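[estwood-homes] Re: White worktop, would you do it again?
Date: 2 Jul 2025

Hello Vernon, hello all,

I was waiting to see if somebody else would answer, but it was quiet on the list, so I try. I put my comments between your lines, I hope it is readable.

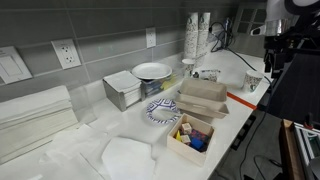
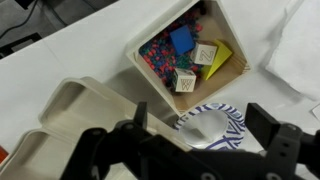
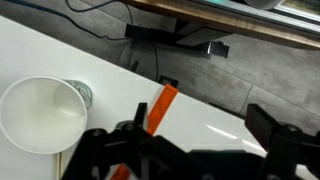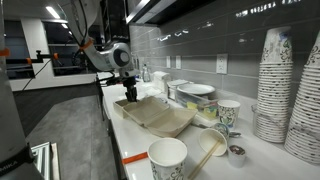 White worktop or table top in all four, grey wall tiles in the first and the last.

Vernon Morin wrote:

> We are replacing the kitchen in the ground floor flat and my
> wife would like white. I am afraid of it. Every person I ask
> says something different. Would those of you who have lived
> with a white worktop please say if you would do it again?

I would do it again, yes. We have had ours for 12 years. It is not the same white as on the first day, and I would be lying if I said so, but you need to put a sheet of new paper on it to see the difference. My sister has a dark one from the same shop and she wipes it more often than I wipe mine. On dark you see every crumb of bread and all the lines which the cloth leaves behind. On white you see coffee and beetroot, and these you wipe at once anyway.

The kitchen has only one window and it looks to the north. Before, with the brown top, we had the lamp on from lunch in October. Now we can cut vegetables until late in the afternoon without it. For me this was the main reason, and I did not expect it to make so much difference.

> Which material? The man at Tralten is pushing us towards
> the stone one. The laminate is 439 for the whole length,
> fitted, and he makes a face when I mention it.

Ours is laminate. He can make his face. I don't say that stone is bad, my neighbour has it and it is beautiful to touch, but she is always afraid of lemon juice and puts a little plate under everything. With laminate you must watch two things, the heat and the joints. We have one mark from a hot pan, beside the cooker, and it is completely my fault. It is yellowish and the shape of a half moon. I tried bicarbonate, I tried a white rubber from the school bag of my son, it stays.

The joints are more serious. Ask how long is the longest single piece they can bring up your stairs. Our first piece is 167 cm and then comes a joint, exactly where we put the kettle. The water goes in there, slowly, and after some years the edge becomes a bit thick. If I could change one thing I would move the joint away from the sink and the kettle, both. It costs nothing if you say it before they cut.

If the price is fitted, please ask also if the old top is taken away. With us it was not, and it stood in the corridor for two weeks.

> Matt or gloss?

Matt, or what they call silk. Gloss looks very nice in the shop, but under a ceiling lamp you get the lamp back in your eyes, and small scratches show when the light comes from the side. I have seen only one gloss top after several years of use, so please don't take this as the whole truth.

> And what do you put behind it? We were thinking of grey
> tiles but I do not want it to look like a hospital.

Grey is good with white. I would go for a warm grey and take the tile home before you order. Fosenach lent us a sample for a weekend and we carried it from wall to wall like a sick cat. In the shop it was grey, in our kitchen in the morning it was nearly green. The second one we tried stayed grey all day, and this is the one on the wall now.

More important than the tile is the grout, in my opinion. White grout behind a cooker is a mistake, I made it, and I have spent many evenings with a toothbrush. A light grey grout still gives you the lines but it forgives more. And let them seal it. Ours was not sealed because I thought it was only a trick to sell a bottle.

Please think about the sockets before the tiles go up, and not after! Ours are too low, so the plug of the mixer touches the worktop and the cable must bend. Also the plates are a cream colour, and next to white and grey they look old. I should have changed them at the same time.

> How do you clean it, day to day?

Warm water with a drop of washing-up liquid, then a dry cloth. The second cloth is the whole secret, without it the water dries in spots. For tea rings I put a little bicarbonate with water, wait five minutes and wipe without pressing. No powder with sand in it, and no green side of the sponge. Antoniuk sell a cream for worktops, I bought it once. It smells of oranges and I couldn't see that it did more than the soap.

Turmeric is the one to fear. If it happens, wipe what you can and then leave it alone. Ours was by the window and the sun took it out in some days. By the cooker, where there is no sun, it took much longer.

> Thanks in advance. The order must go in by the end of the
> month so please do not be shy.

I hope this is in time. If you want to come and look at ours, with the half moon and the thick edge, write to me off the list. Afternoons are best for the light. And if somebody here has the stone one and is happy with it, please say so, because Vernon has now only heard one side.

Kind regards from the second floor,
Marta

--
You receive this message because you are subscribed to estwood-homes.
To leave the list, send an empty message with the word "leave" in the subject line.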